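Shop rounds need fewer items and longer runs

2024-02-24
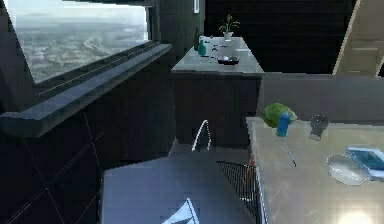

I have run a small furniture shop in Rurkdale for 5 years, and I still join the monthly sales rounds. I think most of them are now too short. Kirance opens for four days and asks each maker for eight new items. Nobody can make eight good chairs in a month, so we recolour old ones and call them new.

Buyers notice. I sold fewer sets in the last round than I did when we brought one lamp and left it up for weeks.

Ogilvie does it better. One item per maker, 400 credits at most, and the stall stays open until the next round starts. People have time to try a sofa in their own skybox before paying for it, and the poses get tested properly.

I would like Kirance to try the same in March. If the organisers want more stock on the shelves, they could let in more makers. There is a waiting list.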